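Óleo para tampos de madeira Drament, lata de 650 ml

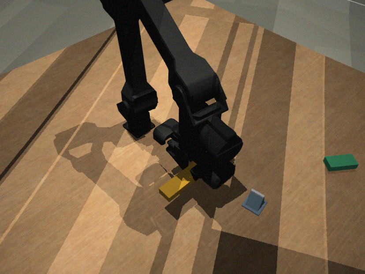
Uma cliente perguntou-me logo na primeira semana se isto dava para a tábua de cortar pão ou se era só para móveis. Dá para as duas coisas! Depois de bem curado (e bem curado são 10 dias, não dois) pode usar-se em tábuas, bancadas e mesas de refeição.

Vendo este óleo desde maio e já o pus em tudo o que tenho em casa, incluindo uma mesa Ikia que estava a pedir reforma e um banco Flandeck que comprei em segunda mão com marcas de copos por todo o lado. O banco ficou tão bonito que já não o deixo ir para a varanda. A mesa ficou melhor, vá, mas tinha uma queimadura antiga e essa só saiu a lixar.

O acabamento é mate, quase acetinado se derem três demãos. Escurece um bocadinho as madeiras claras, por isso experimentem primeiro na parte de baixo do tampo. O cheiro é a linhaça e laranja, eu gosto, o meu gato nem por isso.

Como eu faço: lixa 180, depois 240, sempre no sentido do veio, pano húmido para tirar o pó e espero que seque. Deito um fio de óleo, espalho com um pano de algodão sem pelo e passados 13 minutos limpo tudo o que a madeira não bebeu. Não saltem esta parte, o excesso fica pegajoso e depois é uma carga de trabalhos. Segunda demão no dia seguinte.

Atenção aos panos usados! Abram-nos e deixem-nos secar esticados ao ar livre, ou metam-nos em água antes de irem para o lixo. Amachucados num canto podem pegar fogo sozinhos.

Conteúdo: 650 ml
Rendimento: 5 m² com duas demãos
Cor: incolor
Aplicação: pano ou trincha
Interior: sim
Exterior: só em zonas cobertas

Também tenho as trinchas Akgül, de cerda natural, que uso nos cantos e nas pernas torneadas. Largam um ou outro pelo na primeira utilização, passem-nas por água morna antes e deixem secar bem.

A lata nova, com tampa de rosca, chegou em setembro de 2023. O óleo lá dentro é o mesmo.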